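Katberg 연회장 린넨 정리 자료 안내

1. 개요

본 자료는 Katberg 연회장에서 사용하는 천류(식탁보, 냅킨, 행주 및 덮개천)의 접기와 분류 작업을 기록한 것이다. 자료의 작성과 관리는 Lenley 생활자료실이 담당하며, 시설 운영 인력의 교육과 가사 작업 연구에 활용하는 것을 목적으로 한다. 최초 공개일은 2009년 1월 15일이다.

2. 구성

자료는 사진 600장과 작업 기록표로 이루어져 있다. 작업 기록표에는 천의 색상, 접는 횟수, 적치 장소, 작업 종료 여부를 기재한다. 사진 가운데 500장은 기록표와 연결되어 있으며, 나머지는 공간 배치를 확인하기 위한 참고용으로 별도 폴더에 보관한다.

3. 작업 환경

작업은 별도의 작업실이 아닌 연회장 및 인접 공간에서 이루어진다. 바닥은 밝은색 타일이며, 금색 계열 금속 테에 짙은 자주색 천을 씌운 의자를 임시 적치대로 사용한다. 접은 천은 의자 좌석 위에 쌓되, 하늘색, 흰색, 파란색 천은 한 더미에 함께 둘 수 있다. 분홍색 천은 펼친 상태에서 작업을 시작한다. 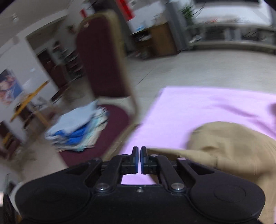
황갈색 천은 구겨진 상태로 분홍색 천 위에 놓이는 경우가 있으며, 이때에는 위쪽의 천을 먼저 정리한 뒤 아래쪽 천을 접는다. 두 천을 겹친 채로 접은 기록은 '혼합'으로 표시하고 통계에서 제외한다.

4. 분류 기준

상태 항목은 다음의 4단계로 구분한다.

펼침: 천의 대부분이 평평하게 놓인 상태
구김: 뭉치거나 불규칙한 주름이 있는 상태
접는 중: 한 번 이상 접었으나 규격에 이르지 않은 상태
완료: 규격대로 접어 적치한 상태

한 사진에 여러 장의 천이 있는 경우에는 천마다 상태를 따로 기재한다. 색상은 기록자의 육안 판단에 따르며, 판단이 어려운 경우 '미정'으로 둔다.

5. 검수

모든 기록은 검수자 2인이 각각 확인한다. 의견이 일치하지 않는 항목은 자료 책임자 Lumturie Obradović가 최종 판정한다. 검수 이력은 Langlois 양식에 따라 보존한다.

6. 제한 사항

천의 소재와 중량은 기록하지 않았다. 조명 조건에 따라 흰색과 하늘색의 구분이 일정하지 않을 수 있으므로 색상 항목을 단독으로 사용하는 것은 권장하지 않는다. 세탁 및 건조 과정은 본 자료의 범위에 포함되지 않는다.

7. 이용 및 문의

교육 및 연구 목적의 이용을 허용하며, 재배포 시에는 자료명과 작성 기관을 명시하여야 한다. 상업적 이용은 Wedico 사무국의 사전 서면 승인을 받아야 한다. 오류 신고는 해당 기록 번호를 기재하여 자료실로 제출한다. 접수된 정정 사항은 2월 개정판에 반영할 예정이다.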